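Baskets, labels and a cleared table: Olga Azevedo on sorting a house

September 6, 2019 — Home & Storage

Olga Azevedo has been helping people in Triltham sort their houses for 19 years. Her business, Prydderch, is her and one van. She does kitchens mostly, and the table where everybody drops things when they come in.

She starts with that table. "People want to begin with the attic," she says. "I tell them to show me where the bananas and the mail end up. That's the room that's making them tired."

Her method is plain. She clears the table, puts out a basket, and writes one word on a sheet of paper. The paper goes under the basket or in front of it, and then the sorting starts. She doesn't own a label maker.

"Handwriting is fine. I use a black pen and a full sheet so you can read it standing up. If the word turns out wrong, you throw the paper away and write another one."

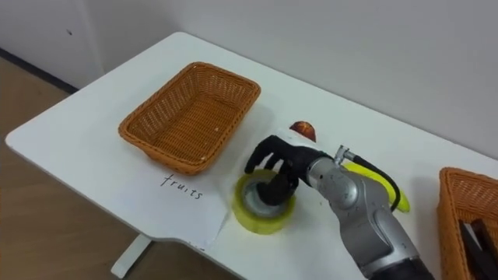
3 min read

A word like "fruits" is the easy kind, she says. A banana has an obvious place to go. Tape doesn't, and a roll of it will sit on a table for months.

"Tape, batteries, string. People pick them up, look at them and put them down again. So I ask where they were standing the last time they needed it. Usually it's the hall closet, and then that's where it lives."

She likes wicker for fruit and buys it secondhand when she can. Rectangular baskets sit better against a wall than round ones — she gave up on round ones early. Crumbs and bits of stem get into the weave, so she tells clients to turn the basket over the sink every week and knock on the bottom.

Her longest job this year was a family house in August. She and the owner sorted 162 kitchen things before lunch on the first day, and the owner kept the list.

Azevedo takes new clients in Triltham again from the end of the month. She asks them to leave the table the way it is until she gets there.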